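# Clearing a Desk Down to One Can and One Folder
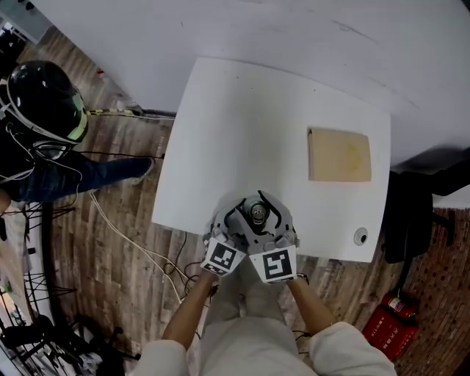

**Filed under: Home Office / Small Jobs**

I have cleared this desk so many times that I should be paid by the hour. The method below survived the longest, and it takes 10 minutes if you don't stop to read your old mail. I always stop to read my old mail.

You need a damp cloth, a dry cloth, and somewhere to put things that isn't the floor. (The floor is where my last system ended up. Samah Radwan, who shares the office, still brings it up.)

## 1. Drinks first

Any can or cup leaves the desk before anything else moves. Take it from straight above with a proper grip around the sides, and check whether the tab has been pulled before you tilt it. An open can gets carried level. A full one can wait on a shelf. Do not park it "for a second" next to the paperwork. I did that once with 2 years of receipts and they dried into a sort of shingle.

## 2. Flat things

Lay folders and flat cardboard on one side of the desk, spine to the left if they have one. I use the right half, well away from my drinking side. Open each one and decide:

- keep it, and write on it what it is
- empty it and flatten it for recycling
- put it back exactly where it was and feel bad

Driss Naciri tells me the third option isn't filing. Driss has a cabinet.

## 3. The cable hole

If your desk has a grommet, turn the opening toward whatever you plug in, then run your cables through and pull the slack down from underneath. Crumbs collect around the rim. Go over it with a corner of the damp cloth, wrung out hard, and unplug anything down there first.

## 4. Wipe

Start at the far edge and pull toward you. White tops show every speck, and the far part is where specks go to retire, so do that strip twice. Follow with the dry cloth. If a mark won't lift, try a drop of dish soap before you reach for anything with a warning label.

## 5. Put back less

One drink, one folder. If you can't decide on the folder, pick the one with a deadline in it.

Mine stayed clear until lunch, when Asmaa Belhaj came by with a box of toner and asked if I was using all that space.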